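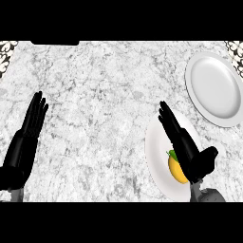
The Beaudoin lab is on the second floor of a former printworks at Derkgate, and the only sign for it was a sheet of paper taped to the lift. I got there a little before ten on 17/11/2021. The lab opens its doors to visitors twice a year and I had missed the last one, in January, through a cold.

Coats went on a rail by the door and we were split into two groups. Mine was led by Wayne Poirier, who runs the teaching side of the work. By teaching he means collecting examples: a person does a job through the robot, over and over, and the recordings are used to train it. The other group started downstairs with the mechanical workshop, and we swapped at lunch.

Most of what the lab does by remote control is now done in simulation first. I had expected rows of real arms. The main room has desks, headsets, and screens showing what the operator sees, which is a kitchen worktop in grey and white marble, looked at from above the robot's own wrists. The two black hands come up from the bottom of the view, much as your own would if you were standing at the counter.

The job they were recording was a short one. There is a lemon on the near plate, with a leaf still on it, and an empty plate further back on the right. The lemon has to go from one to the other. The right hand does the work and the left stays out of the way over the bare counter. Each try lasts up to 45 seconds and then the kitchen resets, with the plates and the fruit put in slightly different places.

Segundo Tamayo was the operator that morning. He wore a headset and a pair of thin gloves, and held his hands out in front of him with the fingers straight until the software said it was ready. He told us the starting pose matters more than people think, as a bent finger at the start throws off everything that follows. He then brought his thumb round, closed his hand on nothing and moved it forward. On the screen the lemon went with him. The next time it rolled out from under the fingers and he had to stop and start again. The failed tries are kept in a separate folder, he said, and someone looks through them at the end of the week.

They want 1,000 good recordings of the lemon job before they move on to the next fruit. When we came in the counter on the wall said 54, and when we left the room it said 56, so our questions had slowed him down a fair bit.

Visitors were allowed a go. My first attempt pushed the lemon along the plate with the side of the hand. You get no feeling of touch through the gloves, and I kept closing my fingers too early. The woman after me did it on her second try – she said she plays a lot of games. Poirier said new operators get two days' practice before any of their recordings are kept.

I asked why they bother with a person at all if the kitchen is simulated. He said it was the quickest way they had found to get natural movements out of a hand with that many joints. The recordings go into a program the lab calls Trikier, which makes more versions of each one by shifting the objects about. A copy of the whole set is sent to their partner site at Plornerard, where there is a real counter with real arms.

Lunch was soup and rolls in the canteen on the ground floor. The workshop in the afternoon was noisier and I took fewer notes, though there was a good cutaway of a finger joint on the bench by the window. We finished at three. Parking at Derkgate is pay and display, coins only, and the spaces behind the building fill up early.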